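3.2 Container shape and household reuse

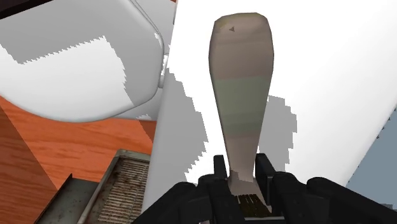 Figure 2. Rendered view of a tapered, bottle-shaped object with a pale band around its middle section.

The household survey asked residents of Lougher and Fodport which containers they kept after the contents were used up, and what they did with them. Of the 668 questionnaires returned, 210 came from homes with no curbside glass or plastic pickup. These homes are treated as a separate group in the tables, as their choices were limited by the distance to the nearest drop-off point.

Shape mattered more to respondents than we had expected from earlier work (Pugh and Foulkes). Wide-mouthed jars were kept most often, usually for dry food, screws or buttons. Tapered containers were kept less often, and the reasons written in the comment box were practical: they are hard to clean inside, they take up shelf space, and they tip over when nearly empty. Several residents did keep them for watering seedlings - a use that was missing from our first list of answers and was added after the October pilot.

Labels and bands drew fewer comments. Residents who reused a container for food tended to remove paper labels first, while printed or molded bands were left in place. Carrillo and Prothero coded these comments separately and settled differences by discussion. Six comments could not be assigned to any category and were left out of the analysis.

Two limits should be noted. The survey relied on what people remembered, and it did not ask how long a container stayed in use. Homes that throw away a jar after one extra use are therefore counted the same as homes that keep it for years. The follow-up interviews described in Section 4 address this point for the Fodport group only.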